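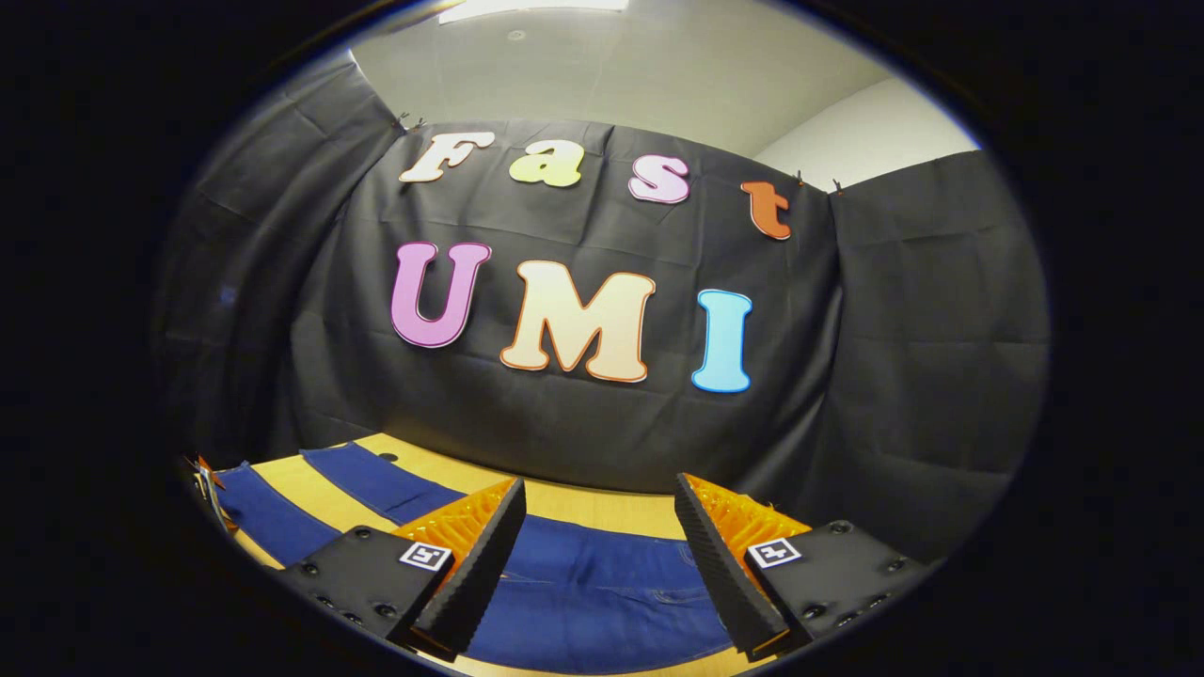

Handout 6. Soft backdrops and pinned lettering for tabletop displays

Cloth is the cheapest way to put a neutral ground behind a tabletop display, and it is the ground most often hung badly. This handout covers hanging, crease removal, layout of cut-out letters, and light. Matte black is the reference cloth for the whole unit. It shows the two faults we spend most time on: storage creases, which form a faint grid wherever the fabric was folded, and sag, which pulls a row of lettering into an arc. The word "Fast" over the black cloth follows such an arc, with the "t" hanging lowest. The letters "UMI" in the row under it step down in the same direction.

Revised June 6, 2021. Replaces the April version. Section 4 is new. Corrections to Kilian Kaufmann.

1. Terms

Back panel: the cloth facing the viewer.
Wing: a side panel, hung at an angle to the back panel or curved toward the viewer.
Booth: a back panel plus two wings, enclosing the tabletop on three sides.
Drop: vertical distance from the top fixing to the tabletop.
Sag: vertical distance between a straight line joining two fixings and the lowest point of the cloth edge between them.
Ground: the surface against which lettering is read.

2. Hanging the back panel

The top edge carries the full weight of the cloth and of anything pinned to it. With fixings only at the ends, the edge takes up a curve whose depth depends on span, cloth weight and tension. Adding one fixing at midspan halves the span. For a shallow curve under uniform load, sag varies with the square of the span at constant tension, so halving the span cuts the sag to a quarter.

Fixing spacing for the course cloth (Brunner, medium weight) is 200 mm. Wider spacing is acceptable for an unlettered ground. Spacing should be even. Clips bunched at one end leave the rest of the edge unsupported, and the curve becomes lopsided.

Procedure:
Mark a level line on the wall.
Fix both ends of the cloth to the line.
Fix the midpoint, then divide each remaining span until the spacing is reached.
Let the cloth hang for one hour before pinning anything to it.
Check the line again and correct.

Small dark clips are preferred on black cloth. Where the wall or ceiling above is white, the top edge becomes the strongest contrast line in the display, and any dip in it will be noticed before the lettering is.

3. Creases

A fold is visible because its two faces meet the light at different angles. The effect is strongest under raking light and weakest under diffuse frontal light. Matte cloth hides shallow folds better than satin but does not hide hard storage creases.

Treatment, in order of preference: store on a roll; steam from the back after hanging; press before hanging, with a test on a corner first. Weighting the bottom hem removes long vertical folds and has little effect on horizontal ones. Do not stretch the cloth sideways to remove a crease. This distorts the weave and the letters will have to be set out again.

4. Lettering

4.1 Contrast. Pale colors separate well from black. Cream, light yellow-green, light pink and light sky blue all have high reflectance and need no help. Saturated orange-red and purple are darker and depend more on their edge. A lighter outline strengthens the edge of a mid-tone letter against black; a darker outline weakens it, although it may be wanted for other reasons.

4.2 Spacing. Set letters by eye, using equal apparent area between them. Rounded serif forms need less space than straight-sided ones of the same height. A wide capital such as M should be placed first in a short row and the others set out from it.

4.3 Baseline. Two methods are in use.

Cloth baseline: letters are pinned at a constant distance from the top edge of the cloth. The row inherits the sag.

Level baseline: a string is stretched across the cloth between two leveled points and the letters are pinned to it. The row is straight whatever the cloth does, but the gap between the row and the top edge varies.

The level baseline is required for assessed work. For two rows, use two strings. Do not measure the second row from the first.

4.4 Pinning. Use two pins per letter, placed high and well apart. A letter on a single pin rotates about it.

5. Wings

Wings block side light and remove distraction at the edges. They also darken the tabletop. In the Teltley test booth, horizontal illuminance at the table center was 889 lux with the wings removed and 600 lux with them in place, under the same ceiling fixture. The loss was 289 lux, or 32.5 percent. White wings were not tested.

Keep the wings clear of the back panel fixings so that either can be adjusted alone.

6. Exercise

Work in pairs in the Tristbridge room. Hang a back panel with end fixings only and record the sag. Add the midspan fixing and record it again. Compare the ratio with the one given in section 2 and account for the difference, considering cloth stiffness and change in tension. Then pin one short word by each baseline method and measure the height of every letter above the tabletop.

Submit measurements in millimeters on the Undeck sheet.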